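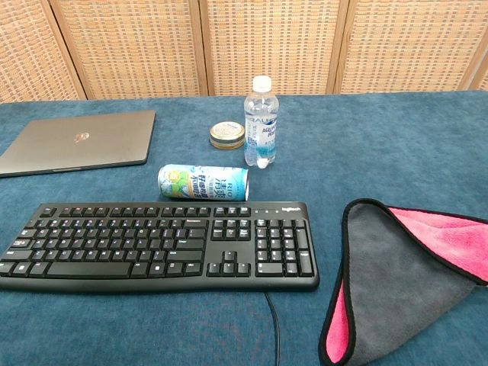
Rattan or cane screen behind the table.

urkness_kiln
Third pit firing, bone-dry terra sig over a red body, burnished with a stone. Bisque to 237 C in the kitchen oven, then straight into the pit with sawdust and dung. Two of 5 pots came out gray on the shoulder. Smothered too late?

mlukumay
237 C isn't bisque. You drove off water and nothing else. Fine for blackware, but call it a preheat. Gray usually means air got in during the smother.

drevico12
Disagree. Gray on the shoulder only is thin slip. How many coats?

urkness_kiln
Three. Sieved the sig through 12 hours of settling first.

mlukumay
Coats won't fix a leaky cover. Stella Rashidi's firing notes have her packing fine ash around the rim of the can before the dung goes on.

drevico12
She also uses a different clay. Break one of the gray ones and look at the core.

urkness_kiln
Core is black all the way through. Will refire the other one Monday with more ash.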